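Fletlow 車内サイドテーブル「Hemmin」 製品情報

ストレッチリムジンおよび送迎用大型ワゴン向けの後付けサイドテーブルです。対面シート間、またはロングシート前面の床レールに固定して使用します。婚礼送迎、空港送迎、企業の貸切運行など、乗車中に飲み物や書類を置く用途を想定しています。

構成
標準セットには天板、支柱、床レール用ベース、固定ボルト一式、取付説明書が含まれます。カップホルダーと間接照明は別売です。照明を追加する場合は、車両側の補助電源から専用ハーネスで配線してください。シガーソケットからの給電には対応していません。

支柱
支柱「Diler」はアルミ押出材で、高さは2段階で切り替えられます。低い位置は乗降時および走行時用、高い位置は停車中の飲食・署名用です。切替レバーは支柱の通路側にあり、走行中は必ず低い位置でロックしてください。ロックが不完全な場合、レバー根元の赤い表示が見えます。

天板
天板の仕上げは淡色木目、濃色木目、黒艶消しから選択できます。淡色木目は白内装の婚礼車両での採用が多く、濃色木目は革張りの役員送迎車に合わせやすい色調です。木目の流れは一枚ごとに異なるため、複数台を同一車内に並べる場合は、注文時に備考欄へ「柄合わせ」と記入してください。柄合わせの指定がある場合、納期は通常より長くなります。
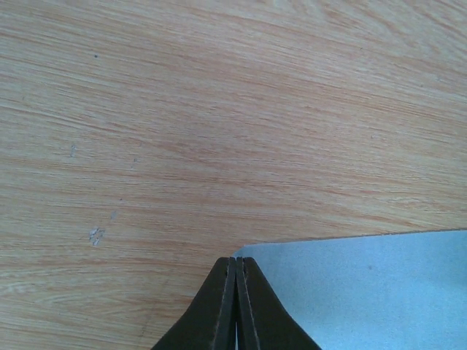
淡色の木目の天板。

表面の手入れは、固く絞った布での水拭きを基本とします。シャンパンや果汁が付着したときは、運行終了後ではなく降車確認の時点で拭き取ってください。アルコール濃度の高い除菌剤、研磨剤入りの洗剤、メラミンスポンジは使用できません。小さな擦り傷は補修ワックスで目立たなくできますが、縁の欠けや浮きは交換対象です。

主な仕様
品番:HM-104
天板荷重:均等荷重にて12kg以下
取付方式:床レール固定(Gelholm製レール対応)
耐久試験:昇降操作3000回(社内基準)
使用温度範囲:0〜50℃
対象車両:対面シートまたは片側ロングシートの事業用車両

適合確認
床レールの形状は架装業者により異なります。注文前に、レール溝の内幅、シート前端から通路中央までの距離、床暖房の有無をお知らせください。非常口および後部ドアの開口に干渉する位置には取り付けできません。取付後の車両が保安基準に適合するかどうかは、架装を担当する整備事業者にご確認ください。

取付
作業は整備事業者による施工を前提としています。ベースを仮止めした状態で支柱を昇降させ、シートベルトのバックルと接触しないことを確認してから本締めします。締付後、運行開始から1か月を目安に増し締めを行ってください。ボルトの再使用は認めていません。

納期と保証
受注生産品です。2月は春の婚礼期に向けた注文が集中するため、同月中の出荷を希望する場合は事前に在庫をお問い合わせください。保証期間は納品から2年間で、支柱の昇降不良およびベースの溶接不良を対象とします。天板の経年による色の変化、清掃方法に起因する変色は対象外です。

交換部品
天板単体、レバー、固定ボルトは個別に供給します。部品注文の際は、ベース裏面の銘板に記載された製造番号をお伝えください。製造番号2749以前の製品は旧型のレバーを使用しており、現行品との互換性がありません。

技術に関する問い合わせ:Mohcine Zerouali(製品設計)
注文・納期に関する問い合わせ:Daranee Chaimongkol(法人営業)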